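Hi Mbali,

September update on the Bretton Street breakfast program, as promised. You asked me to keep it short last time and I sent you six pages, so I'm having another go.

## How the mornings are running

We open the side door at 7:15 now instead of 7:30. That was Gifty Alhassan's idea and I argued against it for weeks (I'm the one with the keys), but the early kids were standing out in the cold anyway and their parents need to make the Bulton train. It's been much calmer. The first lot are fed and off playing handball before the big rush comes in, and we've stopped having that awful queue at the toaster.

Porridge is back on. I know I told you in the last report that kids wouldn't eat it, and I was wrong! We'd been making it far too thick. Wian Zwane took over the pot, uses half milk and half water, and puts stewed apple on top, and now we run out before the toast does. Eggs are still popular but they're a pain to do in bulk on our stove, so they've become an end-of-week treat.

We served 400 breakfasts this month, our best yet. A couple of mornings were so busy that I was buttering with both hands and had no idea who'd come through, so I've gone with the sign-in sheet and left it at that.

## Where the money went

Most of your grant is going where we said it would, on bread, milk, fruit and oats. Fruit has been dearer than I budgeted for. Bananas were silly money for a while there, so we swapped to mandarins and pears and got only a few complaints. Mokoena Fruit Market started putting aside their marked-down boxes for us and I pick them up on my way in, which has helped heaps.

The other big spend was the second-hand fridge. It cost more to shift than it did to buy, because the door of the old canteen is narrower than any fridge made in my lifetime. Tumelo Buthelezi took the door off its hinges, then the fridge door off its hinges, and in it went. I've attached both receipts. The old fridge is still sitting on the verandah waiting for the council pickup, so if you visit before that happens please excuse it.

I'd also like to move $90 from "printing" to "kitchen linen". We've hardly printed anything, and we go through tea towels like you wouldn't believe. I take them home to wash on weekends and there are never enough to get us through to the end of the week. Could you let me know if that needs a form or if an email from you is enough?

## Things that haven't gone so well

The high school kids aren't coming. We had 2 turn up in the first week and then none. Nimal Navaratnam had a chat with a few of them at the bus stop and the general feeling is that breakfast club is for little kids, and they don't want to sit on the tiny chairs. Fair enough! We're going to try a grab-and-go table near the gate, with toasties in paper and a piece of fruit, so they can take something and keep walking. I'll tell you next time if it made any difference.

The dishwasher is on its last legs. The Rando repair bloke has been out twice and says the pump will go sooner or later. We're washing by hand when it sulks, and it does make us late packing up. I haven't asked for money for this yet because I want to see if the school will pay for it, seeing as they use it for their staff morning teas as well.

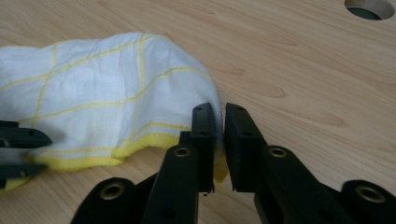 *One of the yellow-check towels.*

## What's next

- Start the gate table in week 2 of term.
- Food safety refresher for everyone who cooks. We've got 9 people booked in and I'd like it to be 10, so I'm working on Wian.
- Get a quote for shelving in the pantry. Everything is on the floor in tubs at the moment and the oats are always in the bottom one.
- Ask families what they'd like on the menu. Gifty is doing this at pick-up time with a clipboard, and she's had a few offers of recipes already, including a cornmeal porridge that I'm very keen to try.

You mentioned bringing someone from your office along for a visit. Any morning suits us except when there's assembly, as they need the hall and we get squashed into the corridor. Come at 7:30 if you want to see it at its busiest, or after eight if you'd like to hear yourself think. There'll be tea either way.

I still owe you the updated insurance certificate. It's on my desk somewhere and I'll scan it this arvo.

Thanks again, and say hi to the rest of the team for me.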